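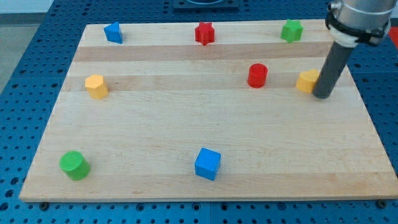 Re: Oiling maple boards, is the expensive stuff worth it?

pellow39
Posted 7:42 am
Been looking at the Honorato board oil and it costs 2 or 3 times what plain mineral oil does. The tin says it "feeds the wood". Feeds it what? The tree is dead. Has anyone used both and seen a difference?

gritstone
Posted 8:15 am
I use it, and I'd buy it again. Goes on thinner and my boards don't get that greasy feel. The Camisholm shop swears by it too.

pellow39
The Camisholm shop sells it, so they would.

marrowfat
Posted 9:03 am
Did the same maple board half and half last March. Honorato on the left, chemist's mineral oil on the right, 30 minutes soak, wiped off. Couldn't tell them apart after a month of bread and onions. My wife picked the cheap side as the nicer one, for what that's worth.

gritstone
One board proves nothing though. Were both halves getting the same use? I always cut on the right.

marrowfat
Fair, so do I. If anything the cheap side had it harder.

tidewrack
Posted 12:20 pm
Glue lines matter more than oil, if you ask me. I had a Brusa board open up along two strips and no amount of oil was going to stop that. It had been left standing in the sink — my son's doing.

gritstone
Brusa boards are fine if you look after them.

tidewrack
Mine wasn't. Prarport replaced it, to be fair to them, but I had to send three emails.

pellow39
So that's one for, one against and one who blames the glue. I'll get the cheap bottle and see how it looks by summer. Still want to know what it's feeding.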